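Limestone pavement and a dry valley, February

The path above Loltier quarry climbs 60 metres over two short steps, and the change of rock is plain underfoot. The lower step is shale, which holds water and was boggy for most of its width. The upper step is limestone. Streams coming off the moor sink where the two meet - the 1:25,000 map marks only one sink, though the ground suggests more.

I left the lay-by at Kirico Bridge on Friday with Eirlys Wogan, who wanted to look at the dry valley above the farm. It was cut when the ground was frozen and water could not drain down through the joints. The floor is flat and grassed over, with no stream bed.
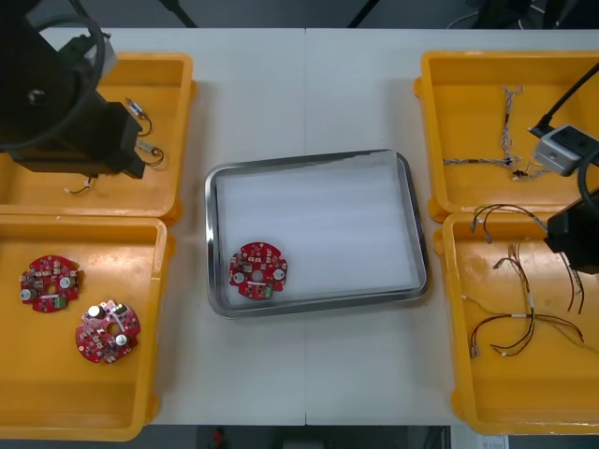 Round red circuit board on the lined steel tray, yellow bins either side.

The pavement itself starts at the second stile. The blocks are well separated and the gaps run almost due north, deep enough to shelter hart's-tongue fern. Walking on it is slow, and in the wet I would keep to the grass along the wall. The descent to Eltura is steep for the first field and then joins the farm track.

Parking at the bridge is 2 pounds, coins only. The stile by the sheepfold has a loose top step. Eirlys thinks the lower spring dries up in summer, so I want to walk the valley again in August and check. 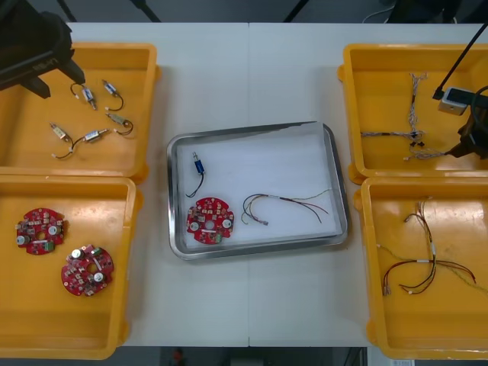 Small push-pull solenoids in the upper-left yellow tray.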